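Home Features Food Travel Archive Subscribe

The Small Toy Shops of Kallwood

14th February | By the features desk

Kallwood once had a toy shop on nearly every street near the station. There are 5 left, and the oldest, Vulleo, still sells most of its stock loose from wooden drawers. Customers pick what they want and pay by the piece.
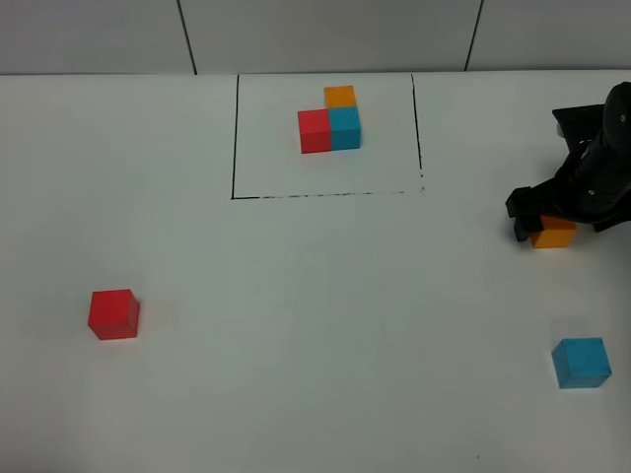
Red, blue and orange cubes set together on a white tabletop.

Plain blocks bring in steady money. Parents buy a few at a time, and grandparents come back for more before the holidays. The shop sold 924 sets last year, with July the slowest month. Rent is the larger worry. A storefront on Duan Street now costs $775 a week, and two owners have moved to side streets where fewer people walk past. 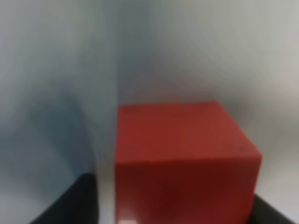

The move can work. Wonavach, a shop that mainly repairs dollhouses and train sets, left Duan Street and kept most of its regulars. Repair customers will drive across town for a missing wheel. People looking for a birthday present usually won't, so the shop gave up its gift shelves and put in a second workbench.

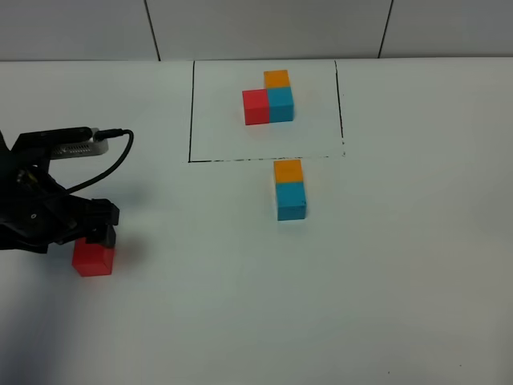 Page last updated: 14:20

Saturday mornings are still the busiest time at all of the shops. Most open at nine and close by five. Vulleo stays open an hour later in December and takes phone orders for pickup. Parking behind the station is free on weekends, and the entrance is on the north side.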